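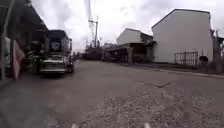
Morning on the long street in Kisero

I have been in town for 6 days now and I still can't get enough of this street. My room at the Castellanos guest house is a short walk away, so I come down early (well, early for me), get a coffee and set off towards the far end. It was a grey morning, the sort we have all April at home in Breltham, and I was delighted, as I'm useless in strong sun.

What I love most is the parking! A jeepney pulled right up close to the buildings, with that long pale hood and the tall boxy body behind it, next to a shop so full of stacked goods you wonder how anyone gets in to buy them. I could look at jeepney fronts all day. The emblem up over the windscreen is always the first thing I go for, and I've started a page of them in my sketchbook, which is going badly but happily. Drawing bumpers is much harder than drawing people.

Then come the tricycles. I rode in one on my first evening with my knees up by my ears and my bag on my lap, grinning the whole way, and ever since I've been slowing down to look at every sidecar I pass. Some are tucked up under a tarp and some are left bare, so you can have a proper look at the shape of the cab and the curve of the roof.

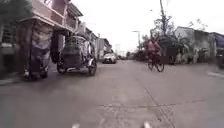
Is there room for a suitcase in a sidecar?

A small one, if you're travelling alone and don't mind holding on to it. With 2 of you and proper luggage, take a second tricycle.

Further along, it all opens out a bit. The houses have upper floors and white walls, there's a strip of grass between one of them and the kerb, and the cars sit nose to tail beside it. I'm very fond of the utility poles too. My friend Wendell Calloway once spent a whole holiday drawing nothing else and I teased him dreadfully, so I owe him an apology and probably a pint. They give you something to measure against when the road runs away from you like that, and I got my first half-decent perspective sketch out of them, standing at the kerb for 15 minutes with a biro.
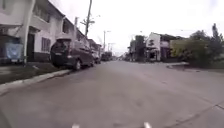
White house, maroon minivan and the taller poles, looking down the street.

Tomorrow I'm going the other way, towards the Povham bakery, and I'm taking a softer pencil.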